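We use cookies to keep this site working. Accept | Manage settings

Brellum Vacation Rentals - Guest Support
Ticket 81: booking calendar shows wrong nights for the Urnham lighthouse cottage
Print this page | E-mail this page
Opened by: Esperanza Kasprzak
Status: solved

Hi all! I'm trying to book four nights in September and the calendar keeps giving me three. I pick my arrival day, the last night goes gray, and the total drops by 300. I've wanted to sleep in that lighthouse for years, so please help!
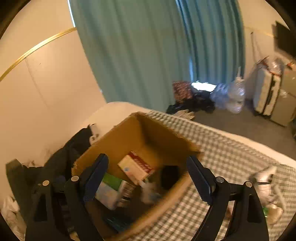
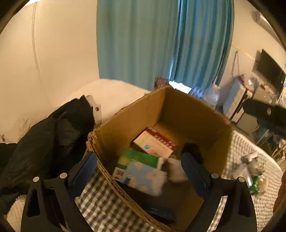 Attachments 1 and 2: open cardboard box

Darnell Yazzie, 9:40 am
Hi Esperanza, great choice - the lamp room is my favorite spot on the whole coast! I tried your dates and got the same gray night. Could you clear your saved search and try again in a private window?

Esperanza, 10:15 am
Tried both, plus my phone. Still three nights. The Stutport mill house lets me pick four with no trouble at all, so it's only the lighthouse.

Darnell, 11:05 am
Super helpful, thank you! That points to the listing. Passing it to Imani Abernathy, who looks after the calendars.

Imani, 1:30 pm
Found it! The cottage had an old cleaning block on your last night, left over from when the stairs were painted. I took it off and refreshed the listing. Four nights now come to 1000, with the 400 deposit due today.

Esperanza, 1:52 pm
It worked!! All four nights, booked and paid - I'm already making a reading list for the window seat. Thank you both so much!

Imani, 2:10 pm
Hooray! I'm checking the other Urnham listings for old blocks now. Closing this one, but reply here if anything looks off.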